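**Objet : rapport d'avancement, lot 2 (cubes de couleur et plan de travail)**
**Projet : Cadoris**
**Destinataire : direction des programmes, Ollness**
**Période couverte : juillet**

## 1. État général

Le lot 2 porte sur la fourniture et la qualification des cubes de manipulation et du plateau blanc qui leur sert de support. La fabrication est terminée. La qualification dimensionnelle est close, la qualification colorimétrique reste ouverte sur une teinte. Le calendrier transmis avec le rapport précédent est maintenu, à l'exception du point 4.

## 2. Cubes

Warnis a livré 500 cubes, répartis en trois teintes : jaune, rouge et vert. Le contrôle d'entrée a été effectué sur un prélèvement de 53 pièces. Les critères retenus sont l'arête (45 mm), l'équerrage des faces, l'état des angles et l'uniformité de la teinte d'une face à l'autre.

Résultats :

- arête : conforme sur l'ensemble du prélèvement ;
- équerrage : conforme ;
- angles : 13 pièces présentent une bavure, reprise à la main puis recontrôlée ;
- teinte : conforme pour le rouge et le vert, réserve sur le jaune.

La réserve sur le jaune concerne l'écart de rendu entre deux faces adjacentes sous éclairage zénithal. La face la moins éclairée tire vers l'orangé, ce qui complique la fixation d'un seuil unique de classification. L'écart provient de l'éclairage et de l'état de surface ; les mesures au colorimètre ne montrent pas de différence de pigment à l'intérieur d'une même pièce. 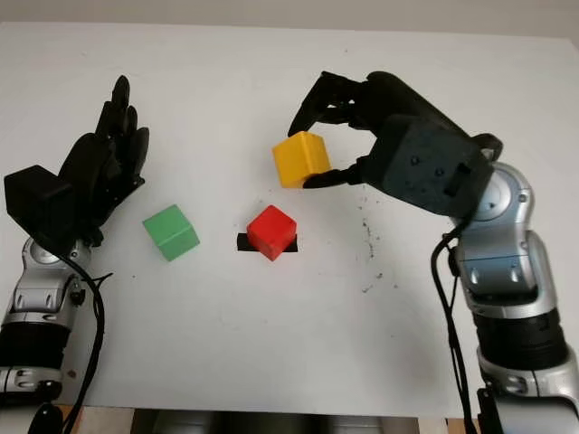 Deux voies sont à l'étude pour lever cette réserve. La première consiste à demander à Warnis un état de surface plus mat, sans modification de la teinte. La seconde consiste à ajouter une source latérale au poste et à conserver les pièces en stock. La seconde voie est moins coûteuse et n'immobilise pas le lot. Elle suppose toutefois de refaire les relevés de référence pour les trois teintes.

## 3. Plateau

Le plateau fourni par Roussel est en service. Sa teinte blanche donne un contraste suffisant avec le rouge et le vert. Le contraste avec le jaune est plus faible sur la face claire, mais reste au-dessus de la limite fixée au cahier des charges.

La planéité a été relevée après montage, puis après calage des pieds. Le second relevé est conforme. Le nettoyage se fait au chiffon microfibre et à l'eau savonneuse ; les solvants ont été exclus après un essai sur chute, qui a laissé une auréole visible en lumière rasante.

## 4. Écarts et retards

Le rapport colorimétrique sera remis avec une semaine de retard. Le colorimètre a été renvoyé en étalonnage au cours de la période et n'a pas pu être remplacé. Aucun surcoût n'est imputé au projet à ce titre.

La reprise des bavures n'était pas prévue au budget. Les heures correspondantes ont été prises sur la réserve du lot et font l'objet d'une ligne séparée dans le tableau financier joint.

## 5. Suite

- essai de la source latérale et nouveaux relevés de référence ;
- tri du stock restant sur le critère des angles ;
- décision sur l'état de surface du jaune, à prendre avec Warnis ;
- mise à jour de la fiche d'entretien du plateau.

Un accord écrit d'Ollness est demandé sur le choix de la seconde voie (point 2) avant l'achat de la source. En l'absence de retour vendredi, la commande sera reportée à la période suivante.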